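Wirton Family Travel Board > Trip Planning > Taking a toddler on the long drive to Prisilell

May 14, 2019

mapleandmoss
Okay, I need opinions. We've got a week booked at Prisilell in September and our son will be 20 months by then. My husband wants to fly. I want to drive -- we'd have all our stuff, and no fighting with the stroller at the gate. But it's 1501 miles round trip and I go back and forth on it daily. Has anyone done it with one this little?

jojo_three_kids
Did it twice! We stopped overnight in Fakon both ways and it was fine. Fine-ish. The second day is the long one, so leave right after breakfast and let them nap in the car. Pack more snacks than you think a human could eat.

gus.t
I'm going to be the grump here. Fly. We drove when ours was that age and she screamed for the last 80 miles with both of us singing at her. I still can't hear that duck song.

mapleandmoss
Lol gus, my husband just read that over my shoulder and looks very smug. Jojo, where did you stay in Fakon?

jojo_three_kids
The Varghese Inn. We paid $148 for a family room, crib included, and the breakfast starts early enough for toddler people. Ask for the back side, the front faces the road.

gus.t
$148 each way plus gas plus food, and you're not that far off the plane tickets. Under two sits on your lap for free on most airlines, so this is the last year you get that deal.

Éabha Dunne
Have to disagree with gus on the money. By the time we'd paid for bags and a rental car with a car seat we were way over what the drive cost us. And a lap kid that age is a wrestling match. We drove last year with our then 18 month old and stopped for 45 minutes every time she got cranky. Slow, but nobody cried (including me).

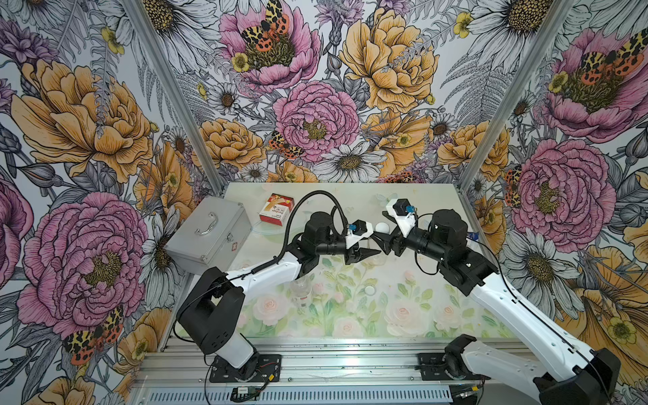
Two arms, floral wallpaper

jojo_three_kids
Yes to the long stops! Look up playgrounds ahead of time too, the rest areas on that stretch are mostly just grass.

gus.t
Fair enough on the rental car, I forgot we borrowed my sister's. Still say fly.

mapleandmoss
Thanks everybody. I'm leaning toward driving down and I've asked about a room at the Varghese. Éabha, did you do the whole thing in daylight or drive some of it after bedtime?

Éabha Dunne
All daylight. We tried one evening leg on a different trip and she was wide awake and thrilled with herself until we parked.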